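Notebook, cell 2 – November
Entry: Radu Jitaru
Read by: O. Chiriac, I. Angelovski

Purpose

Go through the Nutcombe handling rules one at a time with the arm running and write down which ones we can keep as worded. Draft 4 has 24 rules. Oana C. wants the grasp and staging sections closed before the text goes to Poduval for comment. I did not touch the electrical section, that is Relu's.

Set-up

Table cleared and wiped at 9:40, curtain up behind. Soft goods set only: dog chew, toy fruit, steel dishes. Wrist view recorded for every cycle. Speed limit left at 170 mm/s for the whole session as per rule 3. Force limit at the draft value, not changed between items. Emergency stop checked from both sides of the table before power to the arm, entered on the cell sheet.

Rule 7, grasp on ribbed or stepped parts

Current wording: "Fingers shall close on the narrowest continuous section of the item." Fine for a bottle. On the dog chew the narrow section is all rings, and whether the pads land on a ridge or between two is down to a millimetre or so of approach. Either one meets the wording, so two operators could log different grasps as the same.
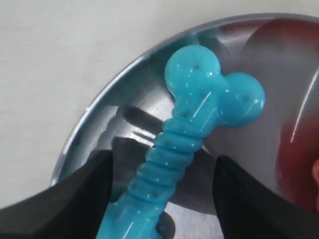

Rule 7. Turquoise chew, shaft between the fingers, steel bowl behind.

Proposed: keep the sentence, add "and the closing axis shall be recorded." Ilir wanted a minimum number of ridges under the pad. I think that is too fine for a general rule and belongs in the item sheet.

Related point on polished steel. The bowl gives back a colour copy of whatever is near it, the item included. Rule 9 says the item outline must be confirmed in the wrist view before closing. It should say the outline of the item itself, reflections excluded. Small edit, but the Ikel people raised the same thing on draft 2 and it was dropped.

Rule 11, staging position

Current wording: "Before each pick the gripper shall wait clear of the container, fingers closed or near closed." Two problems. "Clear" is not defined in plan or in height, and from the wrist view alone a finger can overlap the rim of a plate and still be well above it. I would accept that position, Oana would not. We need one answer.

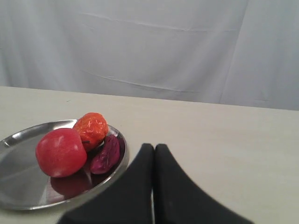

Rule 11. Fingers near closed to the right of the plate, fruit not touched.

Proposed: clear in plan by one finger width, measured at the rim, checked from the side and not from the wrist camera. Height stays with the cell owner. "Near closed" to be given as a percentage of stroke in the annex.

Also for rule 11 – items grouped against one side of a dish. The draft assumes a centred load. With the fruit bunched toward the rim the shortest approach crosses the rim, and the rule as written does not forbid that. I would forbid it at full speed and allow it at half.

Rule 14, loose items outside the container

Anything on the table that is not part of the current pick is to be moved outside the marked zone or declared on the sheet. Nobody declares. Going back through the old Nesedow sheets, 133 cycles had the box left blank, out of 1151. Blank could mean nothing there or not looked at. The box should be yes/no with no default.

Rule 14 also has to say who looks. My vote is the person at the stop button, before the fingers go over the dish, by eye and from the table side. The fingers hide too much of the dish for the wrist view to count as a check.

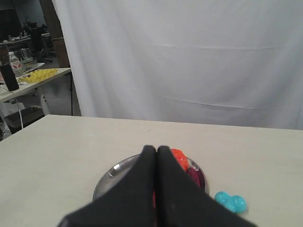 Open points

Rule 7: closing axis field to be added to the sheet. Radu.
Rule 9: reword, reflections excluded. Radu.
Rule 11: one finger width, to be agreed with Oana C. Not agreed at time of writing.
Rule 14: yes/no box, no default. Ilir to check whether the form software allows a field with no default.
Rule 16 (background and housekeeping behind the table) not reached. The draft only covers the table top. Needs a line on what may stand within reach of the arm on the neighbouring table.

Power off at 12:15. Cell sheet signed, stop button tested again on the way out.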